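Ticket 3581
Subject: Wi-Fi drops in room Laur, returns by itself after one or two minutes
Opened by: Rimantas Siliņa
Site: Merkis, second floor
Equipment: Plavar ceiling access points, Ido controller
Priority: normal
Status: closed

Problem as reported

In room Laur the laptops lose the wireless network several times per day. The Wi-Fi icon stays on the screen, but pages do not open and calls freeze. After one or two minutes everything works again and the user has done nothing. In the rooms on both sides I had no complaints. The wired desk phone in the same room had no interruption that I know of.

The first complaint came in September, but I think the problem is older. People told me they were used to switching to the phone hotspot, so they did not report it.

What I checked before I opened the ticket

Firmware on the Plavar access point is the same as on the other ones on this floor. Restart of the access point did not help, the first drop came before lunch on the same day. I also changed the channel by hand from automatic to fixed. It was the same result, so I put it back to automatic.

Signal strength is good everywhere in the room. I walked with the laptop from the door to the window and to the white table, and the reading was almost not changing. For this reason I do not believe in a coverage problem, although this was the first answer I received from support.

Room Laur, at the white table:
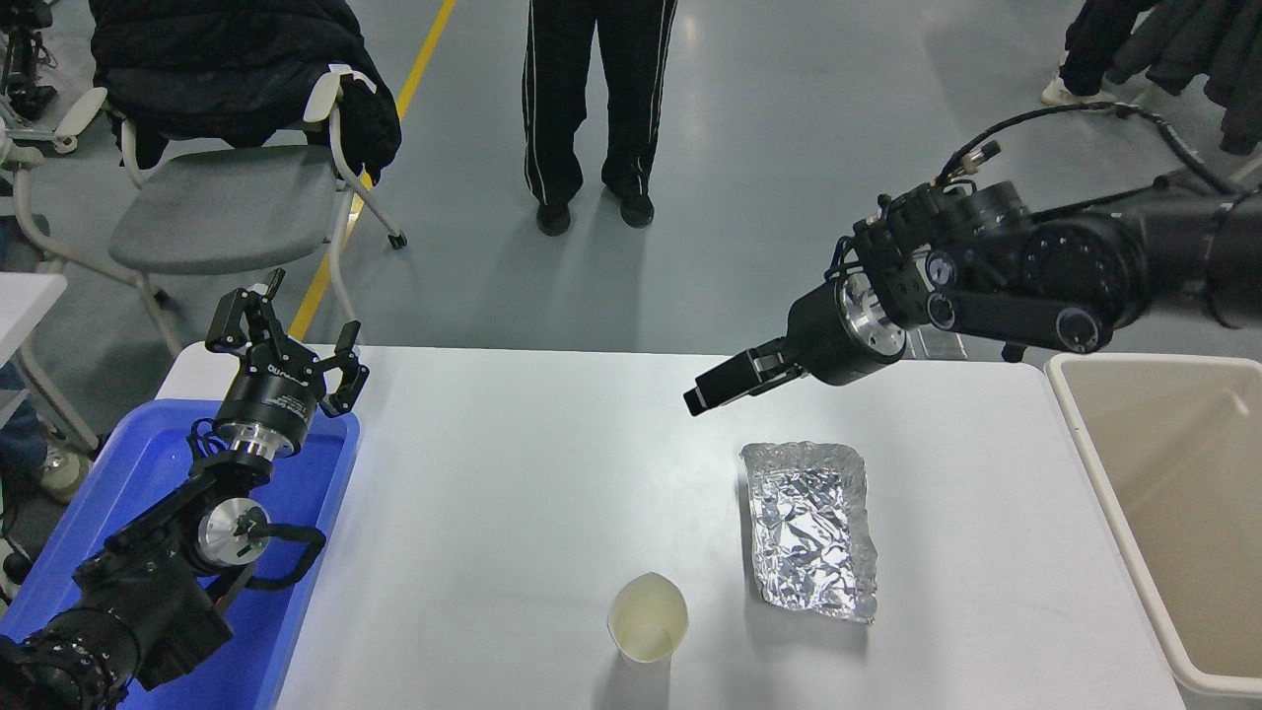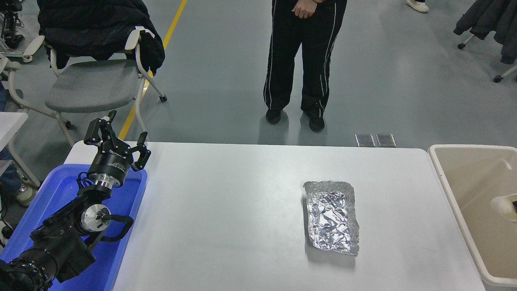
Log, morning

08:40 — Started a continuous ping from my laptop to the gateway, and a second one to the access point itself. Two windows side by side.

09:15 — First drop. Gateway does not answer, but the access point answers all the time. So the radio part is fine and the laptop stays connected to it. The break must be somewhere behind the access point.

09:17 — Gateway answers again.

09:50 — Opened the event list in Ido. The access point has 1711 entries of the type "uplink changed" since the counter was last cleared. The neighbor access point in the corridor has 20. I should have looked here first, but this list is hidden under Device, then History, and the main page shows a green mark for both.

10:30 — Second drop, same picture in both ping windows. The entry in Ido has the same minute.

Log, afternoon

13:05 — Went to the cabinet. The patch cable for Laur goes to a port which is configured the same way as the others, with network 243 for the staff wireless. I compared the settings line by line with the port of the corridor access point. No difference.

13:20 — Moved the patch cable to a free port with identical settings.

14:10 — Drop again. The switch port is therefore not guilty.

14:25 — Replaced the patch cable in the cabinet with a new one.

15:35 — Drop again. I was hoping for this one, to be sincere.

15:50 — Took the access point down from the ceiling. The plug went into it without the click. The small plastic clip was broken off, and the plug was held only by the cover which pressed on it. When I touched the cable with one finger, the link light went off and came back. I repeated it four times with the same result.

16:30 — Cut the old plug, made a new one, tested all pairs with the cable tester. Result is good. Mounted the access point again and left a little more free cable above the ceiling tile, so it does not pull.

Reply from Plavar support

Thank you for the detailed log. An uplink that goes down for a few seconds can produce a longer interruption for the user, as the access point waits before it forwards traffic again. This explains why your users see one or two minutes. Please clear the uplink counter in Ido and send us the new value after one full working week.

Reply from Rimantas

Counter is cleared. I also have one request. If the list has so many entries for one device, the main page should not show green. A yellow mark would have saved me a whole day, and probably more for the people in the room.

Follow-up after one working week

New uplink entries for the access point in Laur: one, at the moment when I plugged it back after I cleaned the ceiling tile. No complaints from users. I left the ping running on an old laptop during working hours and it shows no gap longer than a single lost packet.

I checked the plugs of the other access points on the floor too. One in the kitchen has a clip which is bent but still holds. I will replace it together with the next ceiling work and make a separate ticket for it.

Solution: broken clip on the network plug at the access point, plug replaced.
Closed by: Rimantas Siliņa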